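Help us run our June open day (and get paid for it!)

Hi, I'm Macarena Zapata, and I look after visits at Firska. We're a small robotics shop out at Driltdale, and once a year we open the doors, put the coffee on and let the neighbors in. Last June 186 people came through, which was a lot more than our little parking lot was ready for. So this year I'm doing the sensible thing and asking for help early.

I need 12 people. Eight will be hosts and four will be what we call table partners. You don't need a degree or any robot experience for either one. If you've ever worked a school fair, a museum desk or a busy lunch counter, you already know most of the job.

What hosts do

You greet people, hand out badges, walk groups of visitors from the lobby to the demo room and keep things moving. You'll get the same questions all day long (Does it have a name? Can it make me a sandwich? Is it going to take my job?) and you'll need to sound happy to hear them the twentieth time. I'll give you a short sheet with our answers, but please use your own words. Visitors can smell a script.

What table partners do

This is the fun one – and the one that takes more patience. You stand at the demo table next to one of our engineers, tell the crowd what is about to happen, and set things up again between runs. Our main demo this year is two-arm packing. One arm comes in from each side to handle a phone, and there are boxes and toy blocks for the other rounds.

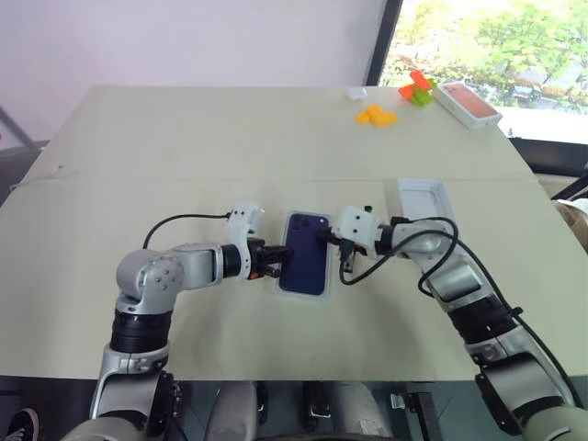
The runs can be slow, and sometimes one fails. When it does, say so! Kids especially love it when something goes wrong, and the best chats I had last year all started with a dropped block. What I don't want is anyone pretending it was part of the plan. If someone asks you a technical question you can't answer, pass it along to Yusri Nugroho, who leads the demo team and will happily talk about grippers until you drag him away.

We'll train you. There's one paid evening at our place before the open day, where you get to meet the arms, learn where the stop button is and practice your talk on our own staff (a tough crowd). Table partners come for a second evening to learn the reset steps with Yusri.

The practical stuff

Open day is a full shift, 9:30 to 5:00, with lunch and two breaks. Hosts get $186 for the day and table partners get $198. Training evenings are paid on top, at $50 each. You'll be on your feet for much of it, so wear shoes you like. We have stools for anyone who needs one, and the host desk can be done entirely seated – just tell me when you write. You should be 18 or over. If you speak Spanish or Indonesian as well as English, please mention it, I'd love to have you on the team.

Parking is behind Building 109. The Pollock bus stop is a short walk from the gate, and I'll send a map to everyone who gets picked.

How to apply

Drop me a few lines through the contact form on this page and put "open day" in the subject box. Tell me which role you want, whether you can make the training evenings, and one time you had to explain something to somebody who wasn't really listening. No résumé needed. I read all of these myself, so don't worry about making it fancy.

Please get it to me by 9 May 2026. I'll call people the week after for a quick chat, ten minutes or so, and you'll hear from me either way.

Macarena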